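Break Room & Shared Tables — FAQ

Floltthorpe Workspace, second floor. Updated May 8, 2026. Questions not on here go to Jamie Naylor, ext. 141.

Who clears the tables?
You do. Cleaners come through at night for floors and sinks only. Anything left on a table at 6 pm gets thrown out, lids and all.

What goes in the small white bins?
Tissues, wrappers, tea bags in a napkin please. No liquids. No food that smells — use the lidded can by the sink.

Are tissues recyclable?
No. Trash, even clean ones. Same for paper towels and napkins.

Do bottles go in the small bin too?
Not if they're empty plastic. Blue tub under the window. Small bins fill up fast enough as it is.

Cap on or off?
On. This changed in January, the old sign by the fridge is wrong and will come down when I find the ladder.

Do I need to peel the label?
No, leave it.

Should I crush bottles first?
Nice if you do, fine if you dont. Just make sure they're empty.

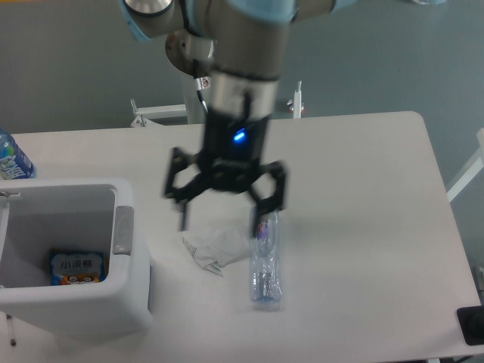

White table: tissue to the trash, bottle to the blue tub.

What about half-full bottles?
Pour out in the sink, then tub. Name on it and still want it? Fridge, top shelf. No name = gone Friday.

The bin is full. Now what?
Tie it off, put it in the hall cart, new liner from the drawer marked Forer. Door code for the supply closet is 3719. If the drawer is empty too, email Jamie, don't just leave the bin bare.

Can I move a bin to my own table?
For lunch, sure. Put it back after. We lost 3 last year and found one in the Bekach room full of umbrellas.

Spills?
Spray and cloths under the sink. White tabletops stain, so coffee and curry right away. No scrub pads, they leave scratches.

Can I book a table for a meeting?
Not in the break room. Try Tesfamariam (the long room) or Bekach, both on the regular calender.

Something's broken or leaking?
Facilities, ext. 493. Leaks, call. Everything else can be an email.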